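3.2 Sorting in shared bins

We turn now to what became of the blocks once they had a common home. In the Odidel workroom, as in most rooms where people put things away for a living or simply for peace of mind, the long pieces caused the most discussion. Small parts will settle into nearly any container you give them, but a long block has opinions about which way it wants to lie, and a bin with flared walls gives it plenty of freedom to act on them. We logged 179 tidying rounds in March, and in the great majority of them color was the only rule the participants were asked to keep.

Figure 2 shows a bin holding both colors, with three green blocks and three reddish-brown ones. The green pieces keep fairly close company near the middle, although one of them lies between two of the red.

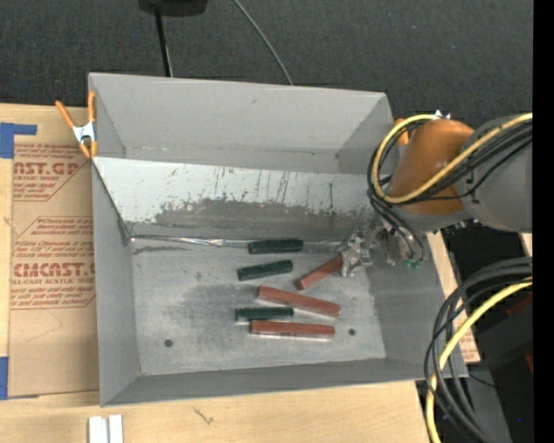

Figure 2. Green and reddish-brown blocks in a gray metal bin on a light wooden tabletop.

One participant objected that grouping by color was of little use to her if the pieces still pointed every which way, and she would gladly have mixed the colors in exchange for having everything lie parallel. We were grateful for the remark, and it led us to score direction separately from color in the later rounds (see Section 4).

The two scores did not travel together as closely as we had hoped. A bin could do very well on color and still look untidy to the people who had to reach into it, and we heard this often enough at the Leltance site that we went back and rescored the earlier sessions by hand. That took roughly 10 afternoons, and a good deal of coffee. Sloped sides deserve a word here as well, as a block that comes to rest against a slope may be easy to see and still awkward to line up with its neighbors. We return to the shape of the bin in Section 5, where the flat Ciline trays are considered.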